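Datasets > Kitchen > mastska-recipes

Last updated: March

# Mastska recipes – README

Hello! I've been typing up my family's handwritten recipe cards, and this folder holds the lot: 622 recipes as plain text, one per file, plus a single big spreadsheet if you prefer everything in one place. Most came out of two biscuit tins and a ring binder that Rasa Lepik very kindly lent me (the binder smells of cloves, sadly I can't upload that).

## What's in each file

Every recipe has a title, a list of ingredients, the method and a `source` line. The source is either `tins`, `binder` or `phone`, the last one meaning somebody read it to me down the line while I typed as fast as I could. Expect a few gaps in those!

I've kept the original spellings in the title, so you'll find "brocoli bake" and "brocolli bake" sitting side by side. They're different recipes – the second one has mustard in it. Ingredients are tidied up, with ounces turned into grams and the old figure kept in brackets.

Oven temperatures were the real headache. Half the cards say "hot oven" or "moderate" and leave you to it, so I put my own guess in `temp_guess` and left `temp` blank. Please don't treat my guesses as gospel. I cook nearly everything in a toaster oven on the worktop, and small ovens brown the top of a cake long before the middle is ready.

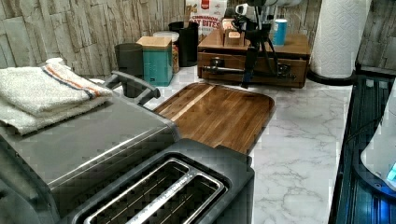 ## Known problems

- 16 cards have water damage and I've marked the missing words with `[?]`.
- The jam recipes give sugar by the bag. No idea what size bag.
- Kibet Mohamedi spotted 3 duplicates under different names. I've left them in for now, as the methods don't quite match.
- Anything tagged `untested` is exactly that. I've cooked 30 so far, mostly puddings.

## Using it

Help yourself for anything you like, a mention would be lovely. If you fix a recipe or can read one of my `[?]` words, send me the file name and the correction and I'll add it to the next version. The pickles are next on my list to check, once I've found some decent jars.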